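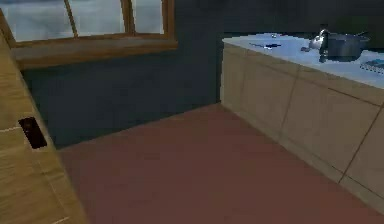

Follow Kitchen Episodes: Data Card and Rules of Use

Maintained by the Tromunico Simulation Group, Drenddale
Contact for data questions: Marlies Lüthi
Contact for rules and exceptions: Viera Krajčí

1. Summary

Follow is a collection of 3,444 simulated episodes in which a robot arm carries out household tasks in rendered kitchens. Each episode consists of a written instruction, a stream of rendered camera views, joint and gripper readings, and an outcome label. The collection was prepared for training and testing policies that must follow a short instruction in everyday language.

This card sets out what the collection contains and the rules that apply to anyone who adds to it, trains on it, or reports results from it. The rules are binding within Tromunico. Outside users accept them when they request access.

2. Contents

Episodes are stored one per folder. Each folder holds the following:

instruction.txt – the task as given to the policy or the operator, in one sentence
views/ – rendered views in time order
state.csv – arm and gripper readings, one row per time step
outcome.txt – success, failure, or void
scene.json – the layout, the objects placed, and the random seed

The kitchens share a common stock of cabinets, counters, windows, and cookware. Kettles, lidded pots, and knives appear on counters in many layouts. Colors, lighting, and the positions of objects vary with the seed. All surfaces use simple textures, and reflections on metal are approximate. Users who plan to transfer a policy to a physical kitchen should read Section 6 first.

A held-out set of 600 episodes is kept apart for evaluation. Its layouts do not occur in the training set.

3. Rules for recording

3.1 The instruction is written before the episode is recorded. It may not be changed afterward to match what the arm did.

3.2 The starting state is saved before the first command is sent.

3.3 Views in which the arm is not visible are kept. They are a normal result of camera placement and are not to be removed, reordered, or replaced.

3.4 An episode is marked void only when the simulator itself has failed, for example when two objects have been placed inside each other. A poor grasp or a dropped object is a failure and is labeled as such.

3.5 Knives and other sharp items are treated as they would be in a real kitchen. No instruction may ask the arm to carry a blade toward a person, a hand, or the edge of a counter where a person would stand.

3.6 Kettles and pots are treated as full and hot unless scene.json states otherwise. Operators keep them upright and do not swing them across the open floor.

Rules 3.5 and 3.6 have drawn the most questions. Both concern objects that cannot hurt anyone in simulation. The group's position is that a policy trained on careless handling will repeat it on hardware, and that the recording stage is the right place to prevent this.

4. Rules for labeling

Each outcome is checked by 2 reviewers working separately. Where they disagree, the episode goes to Ľubica Halás, whose decision is entered in outcome.txt together with a short note. Reviewers do not label episodes that they recorded themselves.

A task counts as complete when the object is at rest in the place named by the instruction and the gripper has released it. Objects that were moved along the way are listed in the note, even where the task succeeded.

5. Rules for reporting

Results on the held-out set are reported for the full set. Scores on selected layouts may be given in addition, provided the full score appears in the same table.

Authors state the number of training runs, the version of the collection, and whether any held-out layout was viewed during development. Viewing is permitted. Failing to report it is grounds for withdrawal of access.

Scores obtained in simulation are described as simulation scores wherever they appear, including in titles, slides, and press material.

6. Known limits

Fine contact is modeled coarsely. Lids rest on pots without rattling, and thin items lying flat on a counter are easier to pick up than their real counterparts. Liquids are not modeled at all.

Dark walls in several layouts reduce contrast near the back of the counter, and small objects placed there are hard to make out. Brândușa Văduva maintains the list of affected seeds.

The collection must not be used as the sole evidence that a robot is safe to operate near people.

7. Changes and exceptions

Corrections are gathered and released each January. Version 9 is current. Earlier versions remain available so that published results can be repeated.

Requests for an exception to any rule in Sections 3 to 5 are made in writing to Viera Krajčí before work begins. Approved exceptions are listed in exceptions.txt at the top level of the collection. Přemysl Paulík reviews that list before each release and removes entries that are no longer in use.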